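Chapter 4
Showing Instead of Telling

Before you read: Think of something you learned to do with your hands when you were small, such as tying a shoe or buttering toast without tearing it. Did anybody explain it to you in words? Could you write down the steps now, well enough for a stranger to follow them?

When I began teaching this course I used to start this chapter with a page of equations, and I would watch the room go quiet, and not in the good way. One year a student of mine, Zbigniew Żak, stayed after class and told me he had understood every line of the math and still had no idea what a person was supposed to do with it on a Monday morning. He was quite right, and I have been grateful to him ever since (he knows this, because I tell him every time we meet). So we will begin with the hands this time, and the equations can wait until Section 4.3, where they will be a good deal easier to like.

Suppose you want a robot to pick up an umbrella. You could try to write the whole thing out as a program: move to such a height, open the fingers so many millimeters, close until the motor pushes back. That works nicely for a steel block that always sits in the same spot. An umbrella, I'm sorry to say, has a handle and a tip and a great deal of loose fabric that folds differently every single time, and your program will soon grow to 600 lines without getting much better at umbrellas. You, on the other hand, can pick one up while talking on the phone. The idea of this chapter is to get some of what your hand knows across to the machine by doing the task yourself and recording how you did it.

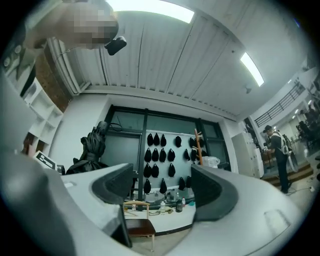 There are two broad ways to go about this, and you will meet both of them many times before the end of the book.

The first is remote control, which most people in the field call teleoperation. The robot is there in front of the task, and you drive it, with a joystick or a pair of handles or a smaller copy of the arm. Everything you record is something that robot has really done, with its own joints and its own reach. The price is patience! Driving an arm from a distance is slow work, and beginners tend to overshoot, stop, back up and try again.

The second is to leave the robot out of it and carry its gripper around in your own hands. You squeeze, the fingers close, and you go about the job much as you would with a pair of kitchen tongs. Demonstrations come quickly this way, and you can make them in a kitchen, a shop or an office, wherever the objects happen to live. But your arm bends in ways a robot's may not, and a motion that felt perfectly natural to you may turn out to be one the machine can't copy. We'll come back to that problem in Section 4.4, and I promise it is more interesting than it sounds.

Either way, the recording has to say where the gripper was at every moment and how far its fingers were open. One common method is to fix a printed square pattern, called a fiducial marker, to the equipment or somewhere in the room. A camera that knows the size of the pattern can work out from its shape in the picture how far away it is and which way it is turned.

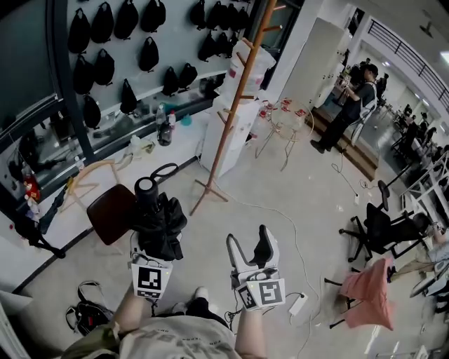
A good demonstration is a calmer thing than most beginners expect. My old colleague Thierry Barbier used to ask new students to make 57 recordings of one simple pick before he would look at any of them, and then he would sit down and watch the last few. By that point the showing off had worn away. The reach was steady, the fingers came to the object already open, and the squeeze was no harder than it needed to be.

He also liked his students to change things a little between tries: turn the object, shift it along the table, begin from the other side. A set of 200 recordings of the same bag in the same place teaches a robot a great deal about that place and rather little about bags.

Words to know in this chapter

Demonstration: one complete recording of a person doing a task, from start to finish.
Teleoperation: controlling a robot from a distance while it does the task.
Gripper: the part of a robot that takes hold of things.
Fiducial marker: a printed pattern that helps a camera find position and direction.

4.1 Your First Demonstration

Find a partner and a pair of kitchen tongs. Put a folded piece of clothing on a chair, and move it to a table using only the tongs, while your partner writes down each thing your hand does. Then trade places, and have your partner follow the written notes to the letter, adding nothing. Keep the notes, as we will need them again in Section 4.2.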